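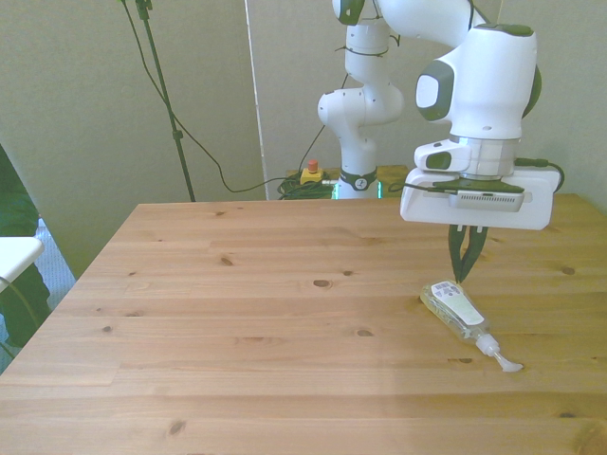

Cemport Bench Cell
Pick-and-place station for bottles, tubs and pouches

Overview

The Cemport Bench Cell is a table-height robot station for packing rooms that handle filled containers in short runs. It combines a single arm, an electric two-finger gripper and a control cabinet, and is supplied ready to bolt to an existing bench. Typical duties are righting and placing pump bottles, loading trays, feeding a labeler and moving finished units to a case packer.

The cell is intended for sites where product changes several times per shift. Most changeovers require a new pick program and, for some container shapes, a different set of fingers. Fingers are held by four screws and can be exchanged at the bench.

Handling filled bottles

Pump bottles are harder to grip than capped ones. The dispenser head shifts the center of mass, the nozzle catches on trays, and thin clear walls flex under load. The gripper closes on the body below the shoulder and stops at a set force. Force is stored with the product program and can be locked by a supervisor.

Bottles lying on their side are picked across the body, lifted clear of the table and turned upright before placing. Transparent containers should be run once under the room's normal lighting before a program is released. Glare from windows is the most common cause of missed picks.

What changes for operators

At sites running the cell, the person who stood at the bench placing bottles by hand becomes the person who sets up, checks and clears the station. Plan for this before delivery. The following duties stay with the operator:

Loading the infeed and removing full trays
Selecting the product program and confirming the first three picks
Clearing dropped or leaking containers with the arm stopped
Wiping gripper fingers at each break
Recording rejects and stops

Repetitive reaching is reduced. Walking and visual checking increase. Pay grade, rotation and staffing are matters for the site, and we recommend that they be settled in writing before the first production shift. One operator can look after two cells if both are running the same container.

At the Vistley packing room in Corutthorpe, the cell was introduced on one bench in January, with the manual bench kept open beside it. Shift lead Kumudini Bepari had each operator run the station for a full shift before the rotation was fixed. The manual bench is still used for gift sets and damaged cartons.

Training

Operator training takes 4 hours and is held on site at the customer's own bench. It covers start-up, program selection, stopping and restarting, and finger exchange. Setter training is a separate course for staff who will write or edit programs. Refresher sessions are available on Friday mornings by arrangement.

Safety

An emergency stop must be within reach of every working position. A risk assessment of the complete installation, including the containers handled, is the responsibility of the site. Cables behind the bench must be kept out of walkways and clear of the arm's path.

Specifications

Order number: 1109
Mounting: bench or pedestal
Gripper: electric, two-finger, adjustable force
Stored product programs: 30
Air supply: not required
Cabinet cable length: 23 feet

Supplied with the cell

Arm, gripper and one set of fingers
Control cabinet and cables
Emergency stop
Operator manual and wall card

Options

Additional finger sets, pedestal mount, Karunaratne tray feeder, second emergency stop.

Lead time and pricing are quoted per site. Send sample containers, filled and labeled as in production, with the request.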